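Skorkcombe Senate Panel Takes Up Bill on Income-Share Agreements

October 5, 2019

A bill that would bring income-share agreements under the state's student lending law received its first hearing before the Senate higher education panel, with testimony divided over how the contracts should be classified and who should enforce the limits placed on them.

Under an income-share agreement, a student receives money for tuition and agrees to pay a fixed percentage of later earnings for a set number of years. The contracts carry no stated interest rate. State law does not mention them, and providers have operated on the view that the agreements fall outside the definition of a loan.

The bill, introduced by Sen. Annelore Hollmann, would define the agreements as a form of private education credit. Payments would be capped at 12 percent of gross income, and no payment would be due in any month in which the student earned less than $3000. Providers would have to register with the state banking office and file a copy of each standard contract before offering it.

Hollmann told the panel that the definition was the central part of the text. Once an agreement is treated as credit, she said, existing rules on disclosure, collection and co-signers apply without further drafting.

Rin Ichikawa, who teaches consumer finance law at Skorkcombe College, testified in favor of the definition but raised a problem with the disclosure section. The draft requires providers to state an annual percentage rate, and Ichikawa said the figure cannot be known in advance when the amount repaid depends on future wages. She proposed a table showing total payments at several income levels, set next to the cost of a federal loan for the same amount.
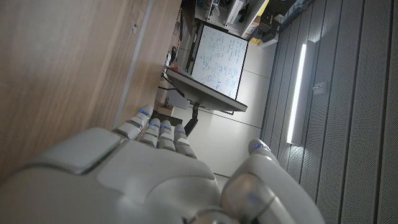

Rarkora, a company that funds students in technical certificate programs, opposed the bill as written. Its counsel, Ese Nnaji, said the income floor was acceptable but the registration timetable was too short. He also objected to a provision that would apply the cap to agreements already signed – a change he said would expose the state to contract claims.

Skukex, a smaller provider, filed written comments asking that agreements with a term of 2 years or less be exempt. The bill has no such exemption. Hollmann said she would consider one for contracts below a fixed dollar amount but would not tie it to length alone.

Rocío Bermúdez, deputy director of the state banking office, took no position on the bill. She said the office could handle registration with its present staff, but routine examinations of providers would need a separate appropriation. The fiscal note attached to the bill covers registration only.

The panel adopted one amendment by voice vote. Offered by Sen. Oona Laitinen, it requires providers to keep payment records for five years after an agreement ends and to give students a copy on request at no charge.

A second amendment, removing the provision on existing agreements, was withdrawn before a vote. Laitinen said she would offer it again after the legislative counsel's office issues an opinion on the contract question.

The bill remains with the panel. If approved, it would go to the banking committee, and a floor vote would not take place before January.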